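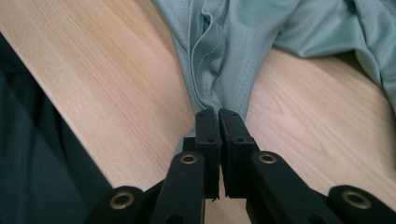 Jerdale Community Sewing and Mending Group

Minutes of the general meeting held August 10, 2025, in the upstairs room at the Clumer Street hall

Present: 19 members. Apologies received from four members. The chair opened the meeting at 2:05 pm.

1. Minutes of the last meeting

The minutes of the March meeting were read. One correction: the cost of the new ironing board covers was $53, not $35. With that change the minutes were approved.

2. Matters arising

The broken sash window has been repaired by the hall. The second window still sticks and members are asked not to force it.

The extension cords have been tested and labeled. Two failed and were thrown out. The secretary has bought one replacement and will get the other when the store has the longer length back in stock.

The letter to the city about parking on Clumer Street was sent in April. No answer yet. The secretary will write again.

3. Money

Balance at the end of July was $1,107 in the checking account and $76 in the cash box. Income since March came mostly from the spring mending day, which brought in $219 in donations. The largest expense was servicing for the three older machines.

A member asked if the group could pay the hall rent by the quarter instead of monthly, as the hall gives a small discount. The balance would cover it. Agreed to switch from October.

4. Mending day in the fall

The date is not settled. The hall is free on the second and fourth Saturdays of October. The fourth clashes with the Merkesberg harvest fair, where several members have tables. The second Saturday was preferred, 10 am to 3 pm, and the secretary will confirm with the hall this week.

Discussion of what went wrong in the spring: the line at the door was too long before noon, and people with a single button to sew on waited behind people with lined coats. For October there will be two tables at the entrance, one for small jobs and one for everything else. Zipper replacements will be taken in and returned at a later session, and the sign should say so in large letters.

There was some disagreement over whether to accept curtains. They take up a whole table and the hems are long. Vote: 11 against, 6 in favor, 2 not voting. Curtains will not be accepted in October. The flyer will be changed.

5. Mesh and stretch fabrics

More people are bringing in sports shirts and other mesh clothing, and not all of the menders are comfortable working on it. One member has been trying different needles at home and reported that a size 75 stretch needle gave fewer skipped stitches than the universal ones in the group's drawer. She also puts tissue paper under the seam and tears it away afterward. For small snags she works by hand with a fine needle and does not pull the thread tight.

She offered to run a short practice session before the mending day. Accepted with thanks. Members who want to attend should bring an old mesh shirt or a piece of one - the group has no scraps of this kind. Two packs of stretch needles will be bought from Ketilsson Fabrics.

6. Machines and supplies

Machine 4 has been making a knocking noise at low speed. It should not be used until it has been looked at. A note has been taped to the lid.

The thread drawers were sorted in June and are now by color again. Please return spools to the right drawer and wind the end into the notch.

The group is short of black elastic in the half-inch width, white bobbins, and tailor's chalk. There is plenty of bias tape and no more donations of it are needed. The rotary cutter is missing from the cutting table drawer. Anyone who took it home by mistake is asked to bring it back.

7. Beginners' class

Seven people have signed up for the six-week class starting in September. The limit is eight. The first project will be a drawstring bag, as last year, but the pattern has been redrawn with a wider seam allowance. The fee stays the same. One more helper is needed for weeks three and four.

8. Other business

The Merkesberg library has asked if the group would lend items for its hallway display case in November. Agreed in principle. Members with quilts or visible mending to lend should tell the secretary by the end of September - the case is locked but the library does not insure what is in it.

A member asked for the coffee to be put on before the meeting and not halfway through. Agreed.

9. Next meeting

First Sunday in November, 2 pm, same room. The meeting closed at 3:40 pm.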